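Zanbridge Shared Rooms list
Subject: Re: Long room table settings

The Clura office thanks members for their replies. The vase of hydrangeas is to remain on the table.
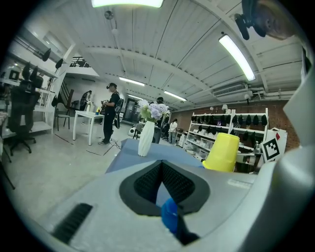
Page last modified: June, 23 revisions

An earlier message from the Vevum desk read:

> Please confirm whether the yellow cups
> are stored upside down between uses.

They are - and the same applies to the red.

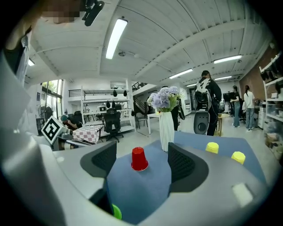 Red and yellow cups, with the vase behind.

Bowls are kept in a row along the front edge. Replacements may be requested from El Ouafi, which supplies them in cartons of 50.

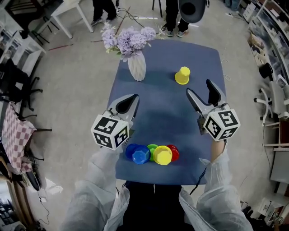 Five bowls and one cup on the blue cloth.

Stacked items should be placed well clear of the flowers.
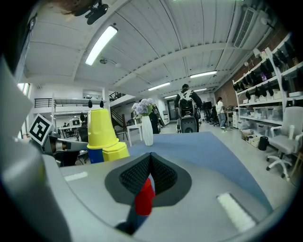 May members bring their own vase?
Members may do so, provided it is labeled and taken home by 6 p.m.

Clura Office, Room 198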